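Hand-held gripper (equipment planning)

Print this page | E-mail this page

A hand-held gripper is a gripping tool carried by a person instead of being mounted on a robot arm. It is used to record how everyday handling jobs are done, so that the recordings can later be used to program or train a robot. This article covers how organizations budget and plan for the equipment.

Purchase and budgeting

Hand-held grippers are usually bought before any arm is ordered. The cost of the tool is small next to that of an arm, and a buyer can find out which jobs are worth automating while the larger purchase is still under review. At Semple, a records and key storage firm, the first budget covered two grippers and no arm. The arm was moved to the following year's capital plan.

Quotes differ in what they include. The Trosell price list gives the gripper body, fingers and mounting bracket as separate lines, while Pistinero sells them as a set with 16 hours of operator training. Spare fingers are normally treated as a consumable and charged to the operating budget.
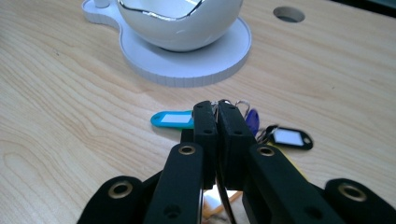 Test objects are a separate budget line and are often left out of first estimates. Most can be bought from an office supply or hardware store. Small linked items are favoured for early trials, as they shift against each other when one is picked up; plastic key tags joined by metal split rings, in turquoise, black and dark purple-blue, cost little and can be laid out on an ordinary wooden desk. The Sivley planning guide suggests a starting set of 20 objects, with replacements ordered each August.

Space and staffing

Desk work needs little floor space. Planners allow for a work surface, storage for the objects and a place to charge or connect the tool — a desk with a cable hole is convenient. Staff time is commonly the largest item over the life of a project, and Semple's second budget set aside more for operators' wages than for hardware.

Leasing

Leases are available from some suppliers, generally with a minimum term. Wear to fingers and linkages may be charged at return, so buyers are advised to check the condition report before signing.

See also: End effector; Capital budgeting; Equipment lease

Shares: 2 | Comments: 0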